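Search this repository Go

We use cookies to remember your display settings. Accept Manage

# Flungate Colour Names

A dataset of everyday colour names, collected from people sorting paint chips and cloth swatches at a kitchen-table pace. Maintained by Iker Cabello and Tamunoemi Bashir.

## What it is

The set records what people call a colour when they are given no list to choose from. Each record pairs one physical sample with one name, typed as the person said it. There are 157 samples and 40 respondents. Not every respondent named every sample, so please don't assume a full grid when you load the file.

Names are kept as given. If someone said "sort of a wet sand colour", the name field says `sort of a wet sand colour`. A second field holds a shortened form, in this case `sand`, which was assigned by one of the maintainers and checked by the other. Where we couldn't agree the short form is left blank.

## Files

- `names.csv` - one row per naming, UTF-8, comma separated
- `samples.csv` - one row per sample, with material, finish and measured values
- `people.csv` - one row per respondent, no names or contact details
- `NOTES.txt` - session notes, lightly edited
- `tools/` - two small scripts for merging and counting

## Fields in names.csv

- `sample_id` - matches `samples.csv`
- `person_id` - matches `people.csv`
- `name_full` - the name as spoken
- `name_short` - assigned short form, may be blank
- `light` - `day` or `lamp`
- `changed` - `y` if the person gave a different name first

The `changed` field was added partway through collection. Earlier rows have an empty value, which should be read as unknown and not as no.

## Samples

The samples come from three sources. Most are Vullia paint chips in matt and satin. The cloth swatches are cotton from a Halás offcut bundle, washed once and pressed. The remainder are painted card, mixed by Tamunoemi to fill gaps in the greens and the browny purples, where the commercial ranges are thin.

Measured values are CIELAB under D65, averaged over 2 readings on opposite ends of the sample. Glossy samples read differently depending on how you seat the meter. We left most of these out.

## How names were collected

Samples were shown one at a time on a grey board. The respondent was asked "What would you call this?" and the first settled answer was written down. We did not prompt, and we did not offer "light" or "dark" as starting points. Breaks were taken whenever someone asked for one.

Spelling follows the person writing it down. You will find `grey` everywhere and `gray` in a handful of rows where respondents filled in the sheet themselves. The merge script treats the two as the same word.

## Pale warm colours

Peach gave us more trouble than any other word. Some respondents used it for anything between pink and yellow. Others kept it for a narrow band and reached for apricot, salmon or skin on either side. People also shifted depending on what they had just seen, and a peach sample shown after a strong pink was often called cream or beige. Sample order is therefore stored in `people.csv` as a seed, and can be rebuilt with `tools/order.py`.

Dark surroundings matter too. Against black, pale colours look lighter and cleaner than they do on our grey board, so names taken from signs, packaging or photos shouldn't be mixed with these without a note.

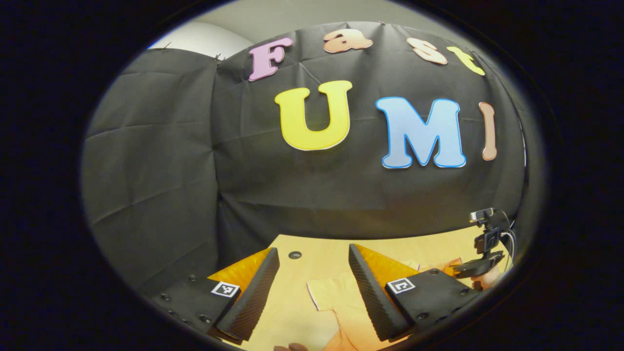

*Pink, peach and yellow lettering on black fabric.*

## Known problems

- Lamp sessions used whatever bulb was in the room. Treat `light = lamp` as a loose label.
- Respondents are mostly from one town and mostly over thirty.
- Two of the cloth swatches faded during collection and are flagged `retired`.
- Short forms for blue-greens lean toward `teal`, a word Iker uses more freely than most people do.
- The counting script slows down badly past 700 rows per sample group. It was written for convenience and could be rewritten by anyone with a free evening.

## Versions

The current release is dated May 24, 2022. It replaces the draft circulated in March, which had the matt and satin labels swapped for one tray of chips. If you used the draft, reload `samples.csv`; the names themselves did not change.

The Favlow version, with French names alongside the English, is kept in a separate repository and has its own licence.

## Licence and corrections

The data may be reused with credit to Flungate Colour Names. The scripts are in the public domain. Send corrections through the issue tracker and include the `sample_id`.

Get release notes by email Subscribe No thanks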